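Tendine Users Forum > Teaching and Demonstration > Gear task: keep the messy demos or redo them?

hexkey_dan
Posted Tuesday, June 4, 2019
Posts: 2,918

I'm recording demonstrations for a two-arm gear job in the simulator and I want some opinions before I put more evenings into it. The task is to pick small plastic gears off the table and fit them onto a base plate with a post. I drive both arms by remote control through Tendine, one hand controller per arm. Onudent does the logging. Some views from the session:

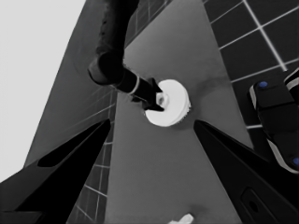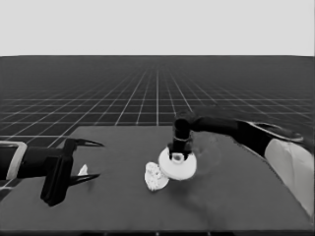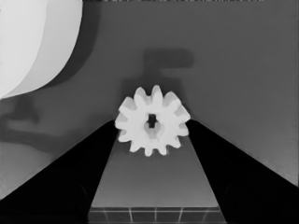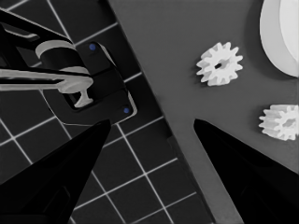
So far I have 445 demos saved. My target was 1,000 before the first training run. The trouble is that they don't look alike. In the early ones I was still getting used to the controllers, so there are long pauses, and I often come in at the gear from a bad angle, back off and try again. The later ones are quick and clean. I can tell an early one from a late one just by the length of the log.

My questions:

Do I throw out the slow ones, or keep them and let the training sort it out?

Does it matter that I use the left arm for almost everything? I'm left-handed and I reach with that side without thinking.

Is there any point in getting to 1,000 if the last few hundred are all the same motion?

I don't have the real arms here. They are at the shop in Fladville and I get time on them in December, so until then it's sim only.

pinion_head
Member

Throw out the slow ones. A policy that copies you will copy the pauses too. I had an arm that would stop over the part and hang there, because in half my demos I had stopped in the same spot to look at the other monitor. There was nothing in the camera view to tell it when to start moving again, so it didn't.

If you can't stand to delete them, at least cut the dead time. Onudent has a trim setting for stretches where no joint moves.

marl_w
Member

I'd keep them. Not the pauses, trim those, but the part where you come in wrong and back off is the most useful stuff you have. If every demo is perfect, the robot has never seen what to do when a gear is sitting crooked on the post. The first time it's off by a little it has nothing to go on.

I've done it both ways on a peg task. The set with recoveries in it did better on the real arm. The clean set looked better in sim.

pinion_head
Member

It has also learned to make the mistake, though. You can't keep the recovery without keeping the thing that came before it.

marl_w
Member

You can, it's just a chore. Mark where the mistake ends and start the demo from there. Tendine lets you drop a marker from the controller, so you can do it while you're recording and not have to go back through everything later.

For new ones, start the arm in a bad place on purpose. Gear half seated, gripper too far over, whatever. Then record only the fix.

hexkey_dan
Posts: 2,918

Didn't know about the marker. Which button is it? I have the Barros controllers and the printed sheet is for the older ones.

marl_w
Member

On the Barros it's a long press on the thumb button. Short press is open/close, so be careful. If you let go too soon you drop whatever you're holding.

brushed_dc
New member

Different opinion. I wouldn't teach this one by remote control at all if I could help it. When you hold the arm and move it yourself, you feel the gear catch on the post. With hand controllers you only see it. In sim you don't even have the motor current to look at unless the contact model is decent, and for thin plastic parts it usually isn't.

I'd record the pick part in sim, then wait for the real arms and do the insertion by hand guiding. It'll be fewer demos but they'll be worth more.

pinion_head
Member

Hand guiding is fine with one arm. Try it with two. You end up standing between the arms with a hand on each wrist, and you're in every camera view. The policy then trains on pictures with a person in them and runs on pictures without one. We gave up on that after a day.

brushed_dc
New member

You can play the joint positions back afterward with no one standing there and record the cameras on the playback. That's how we do it. The table has to be reset to the same layout first, so tape down some outlines.

pinion_head
Member

Playback works until the part slips. Then the arm goes through the motion holding nothing and you do the whole thing over. For picking up a box, sure. For a gear going on a post I don't believe it comes out the same twice.

brushed_dc
New member

It does for us more often than not. Our posts have a chamfer, which helps.

torque_and_tea
Moderator

Moving this along before it turns into the playback thread again. There's already a long one in Hardware.

hexkey_dan, on the left arm question: yes, it matters. If you only ever reach with the left, then the first time a gear lands on the right side of the table it will try to stretch across, and depending on your limits it may bump the other arm. Either limit where the gears can spawn or make yourself use the right arm for anything past the middle. Pick a rule and stick to it for the whole set. The worst case is a gear in the same spot that you picked with the left one day and the right the next, for no reason the cameras can see.

On the count, I would stop at what you have and train something now. You'll learn more from watching it fail than from recording more of the same. Then record for the places where it fails.

hexkey_dan
Posts: 2,918

OK. I had it in my head that training before I hit the target was a waste of a night. I'll trim the pauses and run it on the 445.

About the spawn area, I have it set to the whole table right now. Would you shrink it?

torque_and_tea
Moderator

For a first run, yes. Shrink it, get something that works, and widen it again later. Keep the rotation random, since the teeth will need to line up if you mesh a second gear later on.

marl_w
Member

I'd leave the area alone and fix the arm rule. If he shrinks it now, the demos he has from the outer parts of the table are no use in the test and he's back to a smaller set. Your call, but I wouldn't give those up.

Also check your wrist views. A lot of the time people drive by the overhead view because it's comfortable, and then train on the wrist cameras. If the post was hidden behind the gear the whole way down, the policy doesn't have the information you had. I put tape over my overhead window for a week and got a lot slower, but the demos were better.

pinion_head
Member

Agree with that one. Drive from what it will see.

hexkey_dan
Posts: 2,918

Guilty on the overhead view. I have it full size on the main screen and the wrist views tucked in a corner.

Update for anyone following. I trimmed everything and trained on two versions -- version 1 is all 445 demos with the dead time cut, version 2 has the early sessions left out. Both pick up a gear fine. Version 2 moves faster and looks more sure of itself. When it misses the post, though, it keeps pushing straight down until the run times out. Version 1 backs off and tries again, and sometimes it gets there. It also backs off now and then when it didn't need to, so pinion_head has a point too.

I'm going to keep the early ones and record a batch of fixes only, using the marker. From here on the wrist views go on the big screen. Left arm for the left half, right arm for the right half.

brushed_dc, I'm not ruling out hand guiding for the insertion once I get to Fladville. I'll have 2 days on the real arms, so I could try it on the second one.

brushed_dc
New member

Do it on the first day. If the chamfer or the gripper pads are wrong you'll want the second day to fix them.

pinion_head
Member

What did you set the trim threshold to? If it's too tight it cuts the slow part of the insertion along with the pauses. Mine was eating the last bit before release and I had to run the whole set again.

hexkey_dan
Posts: 2,918

Default. I'll go look at a few of the endings tonight and post what I find.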